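Week 4 notes: good practice with hand-held grippers
Geetha Iyer

OK, so last week I went on and on about file naming, and a few of you looked ready to leave. This week is the hands-on stuff! Most of it comes from the Kandasamy lab rules, plus a few things I've picked up the hard way.

Rule one is cables. Before you pick anything up, look at the floor and follow every cable with your eyes, from the gripper to wherever it ends. I know it feels silly. Do it anyway, and do it again if somebody walks through your area.

Rule two, hold the grippers by the body and keep your fingers off the marker cubes. A smudge or a scratched corner on those black squares can spoil the tracking for a whole take (I once lost 30 takes that way, still sore about it).

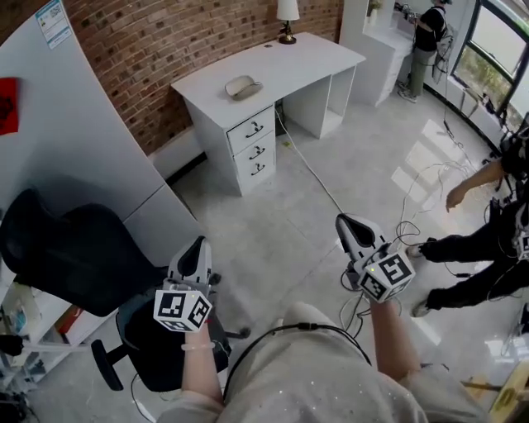

One gripper in each hand, marker cubes on both.

Rule three is spacing. Our rule is 2 meters between people, measured with your arms out, and if you need to step closer you say so out loud first. Willy Willems thinks that's too generous for small rooms and he may be right, so we'll argue about it in the July review. Until then it stays.

Rule four: check your headset strap before you start, then leave it alone. If it slips, stop the take and write down why. Please don't fix it on the fly and hope!
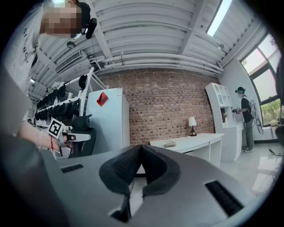 And when you stop, put the grippers down before you reach for anything else, your phone included. Then fill in the log, even for a bad take. Especially for a bad take.

For next time, read the Zotent checklist and bring me one rule you'd change.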